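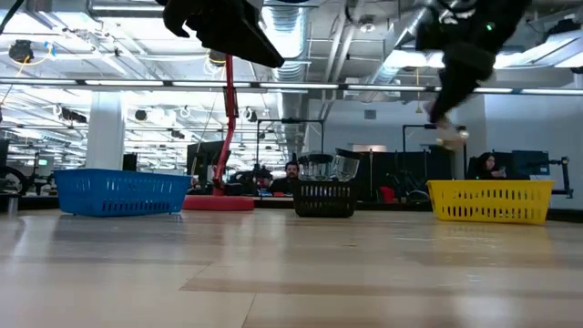

Unit 4: Open Containers and Sorting Stations
Course: Storage and Handling of Small Goods
Instructor: Annelies Danzer
Lab supervisor: Darlene Ross

4.1 Scope

This unit covers open-top plastic baskets used on a work table for sorting small items by category. Closed bins, drawer units and shelving are covered in Unit 5. Students should have read the Edari handout on item classes before the lab session in January.

4.2 Terms

Station: a table surface together with the containers assigned to it.
Source container: the container from which items are taken.
Destination container: the container in which items are placed.
Insert: a smaller container placed in or on a basket to divide its contents.
Reach: the horizontal distance from the near edge of the table to the center of a container.
Transfer: one item moved from source to destination and released.

4.3 Basket walls

Slotted walls reduce weight and let the user check the contents from the side. They also let dust and crumbs fall through, so the table under a slotted basket has to be wiped at each changeover. Any item narrower than the slot can pass through it or catch in it. Cable ties, pen refills and thin cutlery are the usual problems. Measure the narrowest dimension of the item against the widest slot before assigning a basket. If the item is narrower, use an insert or a solid-walled container.

Slot direction matters less than slot width, with one exception. Long flat items standing on end tend to work their way into vertical slots when the basket is moved. Lay them flat.

4.4 Color assignment

Color is used for category only. It does not indicate size, priority or order of use. The lab assignment is:

Blue: items for return to stock
Black: items held for inspection
Yellow: items accepted and ready to pack

The assignment stays the same for the whole course. The Wong worksheet uses a different scheme (yellow for held items) and should be read with that in mind. Labels are required in addition to color, on the long side facing the worker, for the benefit of anyone who does not distinguish the colors reliably.

4.5 Layout

Three baskets in one row is the standard layout for a single table. The smallest basket goes in the center, with a larger one on each side. This keeps the tall walls of the larger baskets out of the main line of reach. Leave a hand's width between baskets. A basket may be angled toward the worker, but its base must remain fully on the table.

Uprights, stands and clamps placed between baskets take up reach space. If a stand is needed, set the base flat and fully on the surface, and check that the pole does not lean over a basket opening.

4.6 Inserts

Clear cups and bowls are preferred as inserts because the contents can be read without lifting them. Two inserts per basket is the limit in this course. An insert that rests on the rim of a basket is less stable than one resting on the basket floor, and it raises the height an item must clear during a transfer. Record which position was used. Results from the two positions are not comparable.

Glossy inserts pick up reflections from ceiling lights. Where small transparent items are being sorted, move the station or switch to a matte insert.

4.7 Lab procedure

1. Clear and wipe the table.
2. Place the baskets in the standard layout and attach labels.
3. Place inserts, if used, in the center basket.
4. Take the mixed lot of 100 items from the Fitgate carton.
5. Transfer items one at a time. Release each item below the rim of the destination container where depth allows.
6. Record misplaced items, dropped items and items caught in slots on form 1901.
7. Recount the lot. The total must again be 100 before the carton is closed.

Dropped items are logged before they are picked up. An item that lands in the wrong basket stays there until the end of the run — correcting it during the run hides the error.

4.8 Common faults

Baskets pushed together so that labels are covered. Inserts overfilled and spilling into the basket below. Baskets slid across the table while loaded, which scratches the surface and shifts the contents. Form completed from memory after the session.

4.9 Reading and submission

Read the Flestine notes on container depth, sections 1 and 2, before Unit 5. Hand in form 1901 with a sketch of the station as used, showing basket colors, insert positions and the worker's side of the table. Sketches need not be to scale. Questions on the form go to Darlene Ross in the lab.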